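**Thread: Cloth napkins for a big family dinner – linen, cotton or the dreaded poly?**

### plumtart_jo

Hi all! First post in Table & Kitchen after lurking forever in the pie section. We have the big family reunion dinner coming in July and I've decided it's finally the year for real cloth napkins. I need 40. We've used paper for as long as I can remember and half of them end up on the lawn before the corn is even passed around.

So I've been reading up and now I'm more confused than when I started. My questions:

- Linen or cotton? I love how linen looks but I don't love ironing.
- Is a 20 inch square too big for a normal place setting?
- Has anybody bought the Pronach ones in bulk? They come in packs of 20 so 2 packs would do it.
- White, or something that hides barbecue sauce?

I keep leaning white. I have a huge weakness for white tables against old red brick, with plain white flowers (fake is fine with me, I said it!) and nothing else fighting for attention.

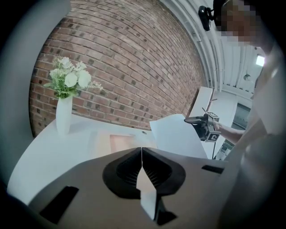 ### bobbin_and_crumb

Oh this is my kind of thread! Linen, linen, linen. It gets better every single time you wash it, it drinks up spills, and a rumpled linen napkin looks like you meant it. I have a set that came from an estate sale in Sarkside and they must be older than I am. They feel like butter now.

20 inches is perfect for dinner. Go smaller and people start using two.

As for ironing: don't! Pull them out of the dryer while they're still a bit damp, snap each one hard, smooth it flat with your hands and stack them. Put a heavy cutting board on the pile overnight. Done.

### grillmarks77

Gonna be the grump here. You said barbecue sauce. You said 40 relatives. Do not buy white linen. Get the poly-cotton blend that restaurants use, in dark red or navy, and thank me later. They come out of the wash looking the same as they went in and they cost a third as much.

### bobbin_and_crumb

They also push the sauce around your face instead of picking it up :)

### grillmarks77

That's 100% polyester you're thinking of. A 50/50 blend soaks up plenty once it has been washed a few times. I ran a catering van for years and we put those things through the wringer. Some of ours had to be close to 1,000 washes before we turned them into rags.

### nine_patch_nell

I'm in the middle – cotton! Specifically a nice heavy cotton twill. It's easy to find, it takes bleach, it's soft from day one and you can make them yourself in an afternoon or two if you own a machine.

Here's how I make mine:

1. Prewash the fabric on hot and dry it on hot. All the shrinking happens now and not after you've hemmed everything.
2. Cut squares 2 inches bigger than you want the finished napkin to be.
3. Press a half inch over on all four sides, then another half inch.
4. Open up the corners, clip the bulk, and fold a miter. It looks scary and by the fourth napkin you'll be doing it while watching TV.
5. Stitch close to the inner fold, all the way around, with a slightly long stitch.

The only part I dread is the pressing. Put on some music and do the whole pile at once.

Please don't cut up old bedsheets, by the way. I tried it with a gorgeous 400 thread count set and the weave is so tight that water just sits on top of it. Lovely to sleep on, hopeless for wiping your hands.

### plumtart_jo

You are all wonderful. Nell, I do have a machine, but mitering 160 corners before July may finish me off!

@grillmarks77 point taken on the sauce. But can I ask how you folded for a crowd? I was picturing those fancy fans and I think I would lose my mind by number ten.

### grillmarks77

No fans. No swans. Fans need starch, and a starched napkin is like wiping your mouth with a cereal box. We did a flat rectangle every time. Fold in half, fold in half again, fold in thirds if you want it narrow, open edge toward the plate. Set it under the fork or straight across the plate.

### tea_at_pacheco

Seconding the flat fold! I help set up the long tables for our spring supper over in Pacheco and we changed to it a couple of years back. Best decision. A few things I've picked up:

- Fold on a clean, hard table. A bed or a sofa cushion gives you wavy edges.
- Press down on each fold with your whole palm, from the middle out. Half the time you can skip the iron altogether.
- Stack them with the folds alternating left and right so the pile doesn't lean over.
- Fold a day ahead and cover the pile with a towel. 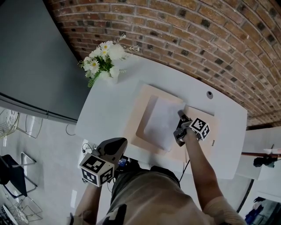

*White cloth, folded, on a long white table with a rounded end.*

I'm on team white too. You can bleach it, you can soak it, and if you lose three you can replace them without hunting for the right shade of sage green. Try replacing sage green. I dare you.

### bobbin_and_crumb

The palm trick is so good. My grandmother used the back of a wooden spoon for the same thing, dragging it along the crease.

But I have to disagree a little on bleach! It's fine for cotton once in a while, and it's murder on linen. Oxygen powder, warm water, leave it overnight. Then hang them in full sun. Tomato, berry, red wine, I've gotten all of it out that way. Grease is a separate battle and for that I rub in plain dish soap before anything else touches it.

### grillmarks77

Fine, the dish soap I agree with. Do it the same night, though. Don't leave them balled up in a trash bag till you feel like it. I've opened that bag.

### nine_patch_nell

Ha! So have I. Also skip the fabric softener on any of these. It coats the fibers and they stop absorbing. A splash of white vinegar in the rinse does the job and you can't smell it once they're dry.

Jo, if you don't want to sew, Grotico has plain hemmed cotton squares in their kitchen aisle. The hems are a little skimpy but the fabric is better than you'd expect. I bought a batch for my sister and she uses them every day. I haven't tried the Pronach ones so I can't compare.

### tea_at_pacheco

I have Pronach! The cotton, not the linen. They run small, so the 20 inch came out closer to 18 after the first hot wash. Very soft, nice thick hem, and the corners have stayed square. I'd size up.

### plumtart_jo

OK, decision! White cotton, the 22 inch Pronach, 2 packs, flat fold. And a stack of navy blend ones from the restaurant supply place just for the rib table, to keep grillmarks happy. I'm so excited and it's only napkins!

Next question, and maybe it needs its own thread: does anyone clip a tablecloth down outdoors with something that isn't ugly?

### grillmarks77

Navy at the rib table. I'll take it.

Binder clips. They're ugly. They work.

### bobbin_and_crumb

Sew little pockets in the corners on the underside and drop a smooth stone in each one! Start the thread, I have opinions.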